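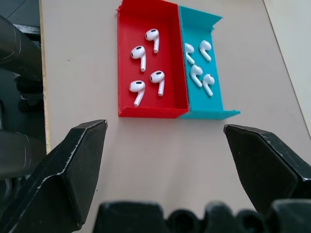

Bring Back the Cord

My old headphones lasted eleven years. They had a wire. When the wire wore through near the plug, a man named Sándor Sipos, who ran a repair counter next to the dry cleaner, cut off the bad end and soldered on a new one. He charged me less than lunch. I used them for another four years after that.

I have bought wireless earbuds three times since, and I am through with them. I don't think the people who like them are fools. They are light, they stay put when you run, and you never catch a loop of cord on a door handle. My complaint is with what happens when they wear out.

A small battery sits inside each earbud. It gets charged and drained nearly every day, and like all batteries of its kind it holds less as time goes on. My first pair gave me a full commute both ways when new. By the second winter the left one was dead before I got off the train. The speaker was fine. The microphone was fine. The only thing wrong was a battery that cost very little to make, sealed in a shell that was glued shut.

I wrote to the maker, a company called Praltano, and asked what it would cost to have the battery replaced. They wrote back that the product was not serviceable and offered me a discount code. With the discount, a new pair came to $79. I paid it, and I am not proud of that. The second pair went the same way.

The third pair I lost, one at a time. This is the other problem. A pair of earbuds is two separate objects that are useless to many people unless they stay together, and they are both about the size of a peanut. My neighbor Roya Azimi has a dish by her front door with the survivors of several sets in it. None of them will pair with each other. She keeps them the way people keep single socks.

The usual defense is that people wanted this. I don't believe it was that simple. Phones began to drop the headphone jack, and people who had been content with a wire found they needed an adapter, and the adapter was one more thing to lose. After a year of that, most of us gave in. I would call that being moved along.

My friend Afshin Salehi, who sold phones for a long time and knows more about this than I do, thinks I am being sentimental. He says a sealed case keeps out sweat and rain, and that a battery door would make the thing bigger and uglier. He may be right about bigger. Watches have had replaceable batteries for decades, and plenty of them go in the pool. Hearing aids are tiny, they are worn all day by people who can't do without them, and many of them have a little door that swings open. You can change the battery at the kitchen table.

What would I like to see? First, the law should require that any battery in a thing sold for personal use can be replaced by an ordinary repair shop, with ordinary tools, at a posted price. Second, makers should sell single earbuds at half the price of the pair. Some do this already and charge a good deal more than half. Third, put the jack back. It was a hole in the side of the phone and it worked.

I also think the date when a product will stop working well should be printed on the box. A carton of milk has one. If the box said "expect 2 years," people could decide whether the price made sense. I suspect many would still buy. They would at least know they were renting.

Sándor's counter closed in November. The sign in the window says the space is for lease. I went back to a wired set last spring, a plain black pair I found at a thrift store on Sedside Avenue, and I use an adapter that I have tied to the cord with thread. It looks bad. The cord got caught on my coat button this morning and pulled one side out of my ear, and I put it back in.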